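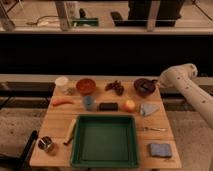 Do Prayer Bracelets Have to Break? Cord, Wire and Elastic Compared
Final report, Product Design II
Faisal Khokhar
Submitted 18 July 2025

Background

My aunt sells prayer bracelets at a gift counter attached to a retreat center, and her least favorite conversation starts with a customer holding out a fistful of beads. The customer is usually upset. The bracelet was for a confirmation, or it was a grandmother's, or it was bought last week. My aunt gives the refund either way.

I wanted to find out which way of stringing a one-decade bracelet holds up best to being pulled on and off a wrist. The assignment asked for "a real problem with a real client." My aunt is real and she has opinions, so I felt covered.

What I tested

All the bracelets had the same plan: ten beads, a spacer, a small crucifix and a round medal. Only the stringing changed. I made 12 of them, split evenly among three types:

Elastic, closed with a surgeon's knot and a drop of glue.
Waxed cord from Kasora, knotted between each bead, with a sliding closure.
Wire links from Chuensuk, each loop closed by hand with round-nose pliers.

The wire ones took the longest by a wide margin. I had watched a video in which a woman closes a loop in one motion while talking about her dog. My loops looked like they had been closed by the dog. I redid most of them, and the four that went into the test are the best I can do.

The beads were olive wood, bought in one lot from Birnska. The holes are drilled from both ends and don't always meet politely in the middle. That matters later.

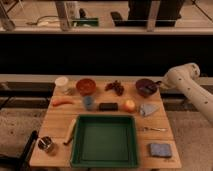
Method

Each bracelet was stretched over a tapered wooden form the size of a medium hand and let back down again. One trip over and back counted as one cycle. I built a crank for this so that I could do it while watching television. The goal was 2,000 cycles per bracelet, which I picked as a generous stand-in for a few years of daily wear. Anyone who takes a bracelet off more often than that should talk to my aunt about a necklace.

I logged the cycles in Grideck, along with notes on fraying, stretch and loose loops. The wire and cord bracelets were opened and closed at each cycle the way a wearer would do it, with a lobster clasp on the wire ones. The crank couldn't help with that part. My thumbs would like this mentioned under limitations.

Results

The first failure came at cycle 293, and it was elastic. The knot held perfectly. The strand had worn through inside a bead, where the two drill holes met at a small ridge, and beads went under the radiator. Another elastic bracelet failed the same way later on. The remaining two finished, but they had stretched enough to slide off my hand when I reached down to tie a shoe.

All the cord bracelets finished. They looked fuzzy, and the sliding closures had gotten loose on two of them, but pulling the closure tight and adding a touch of wax fixed that. Waxed cord also picks up lint, and I now know the color of every sweater I wore in April.

The wire bracelets didn't snap. What they did was open up, one loop at a time, usually the loop holding the crucifix. I recorded an opened loop as a failure only if something fell off, and by that rule one wire bracelet failed. My lab partner thought this rule was generous to my pliers work. It was.

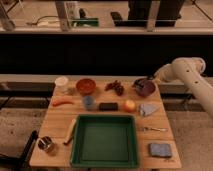

Discussion

I went in expecting the wire to win, mainly because it cost the most. Better hands than mine would probably have gotten a better result from it, so I wouldn't hold this test against a shop that solders its loops.

Elastic is the type that sells, according to my aunt, because it needs no clasp and fits nearly everyone. Smoothing the inside of each bead with a reamer before stringing should help. I tried it on 5 spare beads and it is dull work, but the ridge does come off. I didn't have time to run a second round with reamed beads, and I'd start there if I did this again.

Recommendations for the client

Stock the knotted cord for people who wear one every day. Keep the elastic for gifts, and put a note in the box that says to roll it on and off gently. Ask the bead supplier about drilling from one side only.

My aunt has read this section. She is going to keep ordering the elastic ones, and she asked if she could have the cord bracelets back when they've been graded.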